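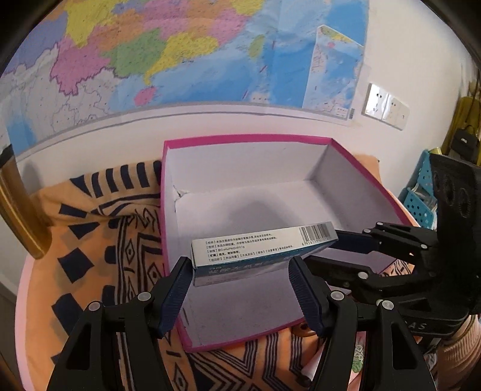 粉纸盒和其中一盒药

家里的药用没盖的纸盒装行不行？外包装要不要留？

Zodwa Msimang
发在：居家收纳 > 药品和急救用品

各位好，来请教一个很琐碎的事，琐碎到我都不好意思专门开一帖，可是翻了半天旧帖也没翻到一样的。

我家的药一直是东一盒西一盒，床头柜抽屉里有，厨房吊柜里有，我包里常年还塞着半板止痛片，冬天穿的那件大衣口袋里也摸出来过润喉糖（糖纸都粘在衬里上了，抠了好久）。上个月我半夜胃不舒服，摸黑找胃药找了快半个钟头，最后在放电池的抽屉里找到的，一看还过期了。那天晚上我就发誓要弄一个统一的地方，谁要吃药都去那儿拿。

然后就是现在这个阶段。我翻出来一个粉红色的硬纸盒，长方形，外面是很艳的那种玫红，里面衬白，没有盖子。我挺喜欢它的颜色，放在哪儿都一眼看得见，半夜也不怕找不着。缺点是浅，里头还有点灰灰的印子，后面一个角的内衬折裂了一道。我拿药盒比过，横着放最顺手，竖着插就高出来一大截，看着很乱，但是竖着插又能看见侧面的药名，横着叠起来下面的就全看不见了，纠结。

我想问的是三件事：

一是没盖的纸盒长期放药到底行不行，还是应该老老实实买个带盖的塑料箱？我在网上看中一个 Trumport 的，分上下两层，带提手，就是颜色灰扑扑的，而且占地方。

二是外面的小纸盒要不要拆掉。我先生说拆了只留药板，能省一半地方。可我总觉得盒子上印着那么多字，扔了心里不踏实。

三是说明书怎么办。一张张摊开比桌子还大，折回去永远折不成原来的样子，有没有人和我一样的？

家里就我们两口子加一个上小学的女儿，卧室一面墙，客厅一面墙，没有专门的储物间。打算这个星期六一口气弄完，求各位指点！

Tudur Mostyn

你这个一点都不琐碎，我去年十月刚弄过一遍，踩的坑正好说给你听。

先说拆不拆盒：别拆！我当初就是跟你先生一个想法，觉得自己特别聪明，二十来种药全拆成光板，用橡皮筋一捆，确实小了，一个饼干盒全装下。结果过了一阵子要用，两板白片片长得几乎一样，有一板剪过，剩下的那一小角上既没有药名也没有日期，我对着灯看了半天，最后只能当不认识处理掉。有效期、批号、用法用量，好多都是在外盒上的，药板上印的那点字又小又反光，剪掉一截就没了。省的那点地方真不值。

你要是实在嫌占地方，可以做的是合并：同一种药、同一个批号的，两盒都只剩一点，放进一个盒子里，空盒扔掉。批号不同就别合，日期会乱。

再说纸盒。我觉得纸盒可以用，看放哪儿。药盒本来就是纸的，里面还有铝塑板隔着，你那个粉盒子说白了就是个托盘，把它们拢在一起而已。要紧的是那个地方本身干不干，晒不晒。我家住 Erncombe，靠海，梅雨天墙都能出汗，我就不敢用纸的，换了带扣的。你那边要是干燥，放衣柜中层、书柜里面，都行。别放的地方我列一下，都是我或者我妈放过的：

浴室镜柜（看着最像放药的地方，可是天天洗澡冒水汽）
灶台上面的吊柜
窗台
暖气片旁边
车里的手套箱，夏天那个温度别提了

没盖这一点，我唯一担心的是你女儿。上小学了应该不会乱吃，可是来串门的小朋友说不准，艳玫红的盒子又特别招小孩。所以开口的盒子就往高处放，或者放进带锁的柜子里，别搁床头、别搁沙发边上。糖浆和儿童退烧药颜色味道都跟饮料似的，这个千万单独收好。

横放竖放的问题，我的办法是横放但是不叠，叠了下面那层等于不存在，你以后还会重复买（我家曾经有四盒一模一样的创可贴）。一层放不下就说明要么药太多，要么得再来一个盒子。浅盒子在这件事上反倒是优点，它不让你叠。侧边那条一般印着大一点的药名，让它朝着你，蹲下来就能看见。要是盒子顶面朝上字太小，就拿记号笔在白的地方写个日期，写大一点，比如只写到年月。别盖住条码旁边那些批号之类的就行。

内衬裂了那个角，拿一条纸胶带从里面贴一下，再铺张白纸，灰印子也盖住了。纸脏了换一张，五分钟的事。

说明书我是这样：不折回原样了，折成能塞进自己那个盒子的大小就算赢。特别厚的、或者要经常看的，我手机拍一张，原件还是塞回去。拍了照也别扔原件啊，手机没电的时候你会想它的。

最后，理的时候找个大一点平一点的地方，床上铺块花布单也行，就是注意花布上掉了白药片、小棉签不太好找，我就跪在地上找过。最好一次全倒出来，包里的、大衣里的、电池抽屉里的，全倒，别分两天。分两天你就不会有第二天了。

Octavio Valderrama

买个塑料箱吧，又不贵。纸盒用两个月就塌了。我用的是 Siliņa 的三层箱，装得下大概 2000 样东西，夸张了，反正很能装。外包装我全扔了，占地方，药都认得。

Tudur Mostyn 回复 Octavio Valderrama

你认得，你家里别人认得吗？晚上发烧的那个人有可能就是你……

Yoshinori Fukuda

前面说得很全了，我补几点，主要是过期药和分类，楼主好像没问，但理到一半肯定会碰上。

我家是三个人，我爸长期吃药，所以我分得比较死。第一类是我爸每天吃的，单独一个盒子，谁都不许往里放别的，连体温计也不行。第二类是全家偶尔用的，感冒、肠胃、过敏、外用，放一起，这部分用楼主那种开口的浅盒子很合适，拿了就走。第三类是纱布胶布剪刀这些，不怕热不怕潮（也别太潮），随便哪个抽屉。最怕的就是这三样混着放，老人家手一伸拿错，后果就不是乱不乱的问题了。

处方药我要多说一句：上次医生开的没吃完，别留着下次自己接着吃，也别给家里症状差不多的人吃。问一下药师，他们通常愿意答，我家楼下那家，我问得老板都认得我了。

过期的不要冲马桶，也别散着倒进垃圾桶。有的药店和社区有回收箱，先打电话问问收不收，我们 Cundanon 这边是药店收，别的地方我不清楚。没有回收点的话，看看当地的垃圾分类怎么规定，有的地方是算有害垃圾的。

还有眼药水和开了封的糖浆，盒子上印的有效期是没开封的日期，开了以后短得多，具体多久看说明书。我的习惯是拧开那一刻就在瓶身上写当天日期，写在盒子上没用，瓶子和盒子很快就分家了。要冷藏的才进冰箱，别为了保险把所有药都塞进去，有些药进冰箱反而受潮。

分类标签我试过贴彩色贴纸，红的退烧绿的肠胃，坚持了没多久，后来谁也记不住颜色对什么。现在就是一张手写的单子放在盒子最上面，写名字和到期的月份，用完划掉。难看，但是我爸看得懂。

Zodwa Msimang

谢谢大家！！Tudur 说的橡皮筋那段我念给我先生听了，他沉默了一会儿，同意不拆盒。Fukuda 说的手写单子我打算照抄，眼药水那条我是真不知道，我那瓶开了有多久我自己都说不上来，扔了。

粉盒子先留着用，裂的角贴一贴，放衣柜最上面那格，女儿踩凳子也够不着的高度。Trumport 那个箱子从购物车里先移出去了，等哪天真的装不下再说。

对了再问一句，体温计是跟药放一起还是单独放？我家那支电子的没有套子，我怕压到按键一直亮着。

Yoshinori Fukuda 回复 Zodwa Msimang

单独放，找个旧眼镜盒正好。没有套子的话电池先别拆，拆了发烧的时候还得找电池，你家电池抽屉里现在不是有胃药嘛。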